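Workshop notebook, March
Hide glue against liquid fish glue, second round

Picking up from the last entry, which ended with me saying the Vungate liquid glue was "probably fine". I have read that back and I don't know what I based it on. Two chair rails that haven't fallen apart yet is not a test.

So, a proper go at it. The claim in the Vungate leaflet is that their glue matches hot hide glue on an end-to-side joint in beech, needs no heating, and keeps for two years in the bottle. The first part I doubt. The third part I can't check without waiting two years, and the bottle has no filling date on it anyway.

Materials

Beech offcuts from the Oltdale job, all from the same board as far as I can tell from the grain. Hot glue is the usual pearl glue, soaked overnight and brought up in the double pot. Liquid glue straight from the bottle, opened this morning. I warmed neither the wood nor the bench for the liquid glue, as the leaflet says there is no need. For the hot glue I warmed the faces first, which is how we always do it. Someone will say that isn't a fair comparison. I think it is, because it compares the two the way they would be used, but I've noted it.

Method

Same clamp pressure by feel, which is a weak point. Left overnight, then loaded on the hanging rig with the hook 174 mm from the joint. Weight added slowly with the sand bucket until something went.

Results so far

Hot glue, best joint: went at 448 N. Broke in the wood for most of its width, with a strip of clean glue line at the bottom where I'd starved it.

Liquid glue, best joint: went at 227 N. Clean break down the glue line, shiny on both faces.

That looks like a plain answer and I distrust it for that. One night may be too short for the liquid glue. The leaflet says "full strength next day" but doesn't say at what temperature, and the shop was cold before the heater came on. The shiny faces make me think it never got into the wood at all. A glue that only works in a warm room ought to say so on the label.

The leaflet also has a figure of 1,000 N with no joint size, no timber and no method beside it. I can't do anything with a number like that. Same complaint as I had with the Warnine varnish sheet.

Colour is another matter. Both dry brown, the hot glue a bit more so, and on a dark stained piece I doubt a customer would ever pick out either one. The brown-black end of the range is where most of our repairs sit, so I'm not going to lose sleep over it. On pale sycamore I'd want to try first.
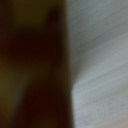
Things I'm not convinced by

The argument that liquid glue saves time. It saves the soak, yes, but the pot is on most mornings anyway, and the clamps have to stay on far longer. On the Ní Chonaill settle I'd have run out of clamps by dinner.

The argument that it's reversible. I put a damp rag and the warm iron on one of the failed liquid joints and it softened, but it went stringy and took a lot of scraping. Hot glue came off with a wet brush. Need to try this on a sound joint before I say more.

The old story that fish glue goes off in damp houses. Everybody repeats it and I've never been shown a joint that failed that way. Could be true.

Next

Repeat the liquid set with three nights in the clamps and the heater left on low. Weigh the bucket on the good scales, not the bathroom ones. Put a stop on the clamp screws so the pressure is the same each time. If the liquid glue still comes out at half, it goes on the shelf for veneer patches and we stop talking about it.

Please leave the labelled joints on the windowsill alone. The unlabelled ones are firewood.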